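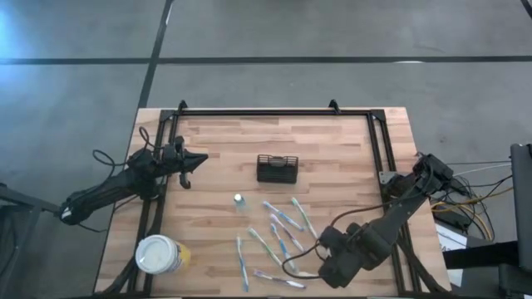

The toothbrush table, with Zetden's fingers on the left arm and Gasside's on the right.

I'd promised Quyên I'd have an answer by lunch, and at half past eleven I was still arguing with a toothbrush.

We had two sets of fingers to choose from. The Gasside pair cost $875 and came in a box with a magnetic lid – very fancy. The Zetden pair came in a padded envelope with 40 screws, some of which even fit! Same arms, same controller, same job: pick up a toothbrush, put it in the little black basket, go get another one. My niece could do it at three (she'd also chew it, but still).

"Who's winning?" Quyên Âu called from her desk. She had money on this. Well, she had a butter tart on it.

"Depends what you mean by winning," I said.

She came over with her tea and we let the left arm have a go.

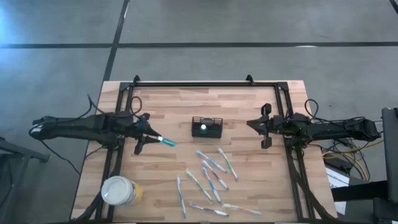 Left arm with the teal one, right arm waiting its turn.

"Oh, that's a nice grip," she said, and I felt weirdly proud, like I'd grown the thing myself.

I'd liked Gasside since October, when their sales guy at Evangelista drew me a diagram on a napkin. I still had the napkin. But I'd run the left arm 20 times that morning and I'd caught myself saying "good girl" to it, out loud, with the door open.

"You've got a favourite," Quyên said.

"I've got data."

"You've got a favourite and 30 lines in a spreadsheet."

I went to write down the teal one. She reached past me, typed "Zetden" in the box at the top, and asked where I was keeping the butter tarts.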